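Threads > Wildlife > Moths & butterflies

Moth night at Wokdale -- a thread

2 min read 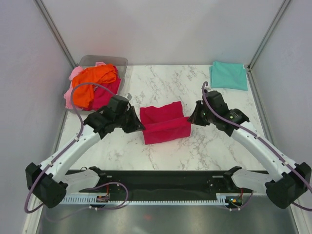

Crimson cloth on a marble-patterned tabletop, one fold pulled taut.

31 May 2026

1/ Back from the Wokdale meadow, no sleep, typing fast. Mostly narrow-bordered bee hawk-moth stuff. Skip if you're here for birds

2/ Target was day-flyers but we ran a light overnight too. Cold till midnight. Then elephant hawk-moths, 9 of them by dawn, all fresh, pink like somebody had just painted them

3/ Buff-tip on the post by the gate. Looks exactly like a snapped birch twig. Walked past it two times

4/ Ok the bee hawks. Danuta Czarnecka got the first one at the bugle patch, mid morning, full sun. Clear wings, brown edge, hovering. Doesn't land, just hangs there with its tongue in the flower

5/ Narrow-bordered -- I'm happy with that. Thin dark margin, no big red-brown band on the body. Broad-bordered would be on the honeysuckle over at Flasstead anyway, differnt habitat

6/ Caterpillars eat devil's-bit scabious. So the plant is the whole thing. Danuta walked the lower field in February and mapped nearly 320 rosettes, most along the wet ditch

7/ That ditch is on the Vermeulen side of the fence. They graze it light, cattle off by spring. Please keep doing this!!

8/ Look under the leaves in July. Paired little holes either side of the midrib = young larva. Don't pick the leaf, don't turn the plant over, just bend down

9/ No eggs found today. Didn't look very hard tbh, too hot by then and my knees are done

10/ Someone asked about Lorkell. Scabious there is fine but it got mown in August last year, right when the larvae are feeding up. Will go check but not hopefull

11/ Records going in tonight. If you've seen one this week send me date, grid ref and what flower it was on. Blurry photo is ok

Recent
Is it a bumblebee or a hawk-moth
Scabious seed: when to collect
Flasstead honeysuckle walk, notes
Running a light trap in a cold spring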